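Live-in house keeper wanted, Plukirness

We are looking for one person, or a couple, to live in and look after Plukirness, an old farmhouse with outbuildings. The post is part-time and comes with rooms. It starts in September and runs for 12 months, with the chance to stay on.

The house

The oldest part is the kitchen end, which has stone walls, small windows and a floor that slopes towards the yard. The east wing was added later and has never quite matched - there is a step down into it that visitors trip on. The roof was re-slated on the north side last year. The south side is still to do, and until then there are buckets in the attic that need emptying after heavy rain.

The house has been in use most of the time as a place for people to come and write or draw for a few weeks. There are usually two or three of them staying. They cook for themselves and are mostly quiet. You would not be expected to entertain them, but you would be the person they come to when the hot water stops.

The work

You would work 20 hours a week, spread as you like except on changeover days. The job includes:

Lighting and clearing the stove in the main room from autumn to spring
Opening and closing shutters, airing the rooms nobody is sleeping in
Changing beds and cleaning rooms between guests
Checking the attic, gutters and cellar drain, and writing down what you find in the house book
Small repairs: sash cords, hinges, draught strips, a bit of limewash
Letting in the builders from Negri when they are working on the roof
Keeping the paths clear

You do not need to be a builder. Larger jobs go to Negri, and the boiler has its own service contract. We do need someone who will notice a new damp patch and tell us the same day.

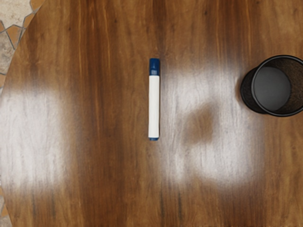

A round wooden table, marker to hand.

Your rooms

You would have the upper floor of the east wing: a bedroom, a sitting room, a shower room and a small kitchen. It is furnished, but there is space for some of your own things. The sitting room gets the afternoon sun. The bedroom is cold in winter and we will supply a heater. Electricity, water, firewood and broadband are included. Well-behaved pets are fine.

Pay

The pay is £2,891 a quarter, paid in arrears, with no rent to pay. Paid holiday is included and we will arrange cover while you are away.

Who we are looking for

Someone who has lived in an old building before and did not mind it. You should be able to manage steep stairs and carry logs. A driving licence is essential, as the nearest shop is 9 miles away at Bakaseck and there is no bus. Experience of cleaning or letting work is useful. Two references, please, one of them from a past employer or landlord.

How to apply

Write to Baltasar Cáceres at the Dradivora office with a letter of no more than two pages, saying where you have lived, what work you have done and when you could start. A CV is welcome but not required. If you are applying as a couple, send one letter between you and say who would be doing which parts of the job.

We will ask a few people to come and stay for a night before we decide. Travel costs will be paid. Ximeng Xue, who has the post at present, will show you round and can answer questions about day-to-day life in the house.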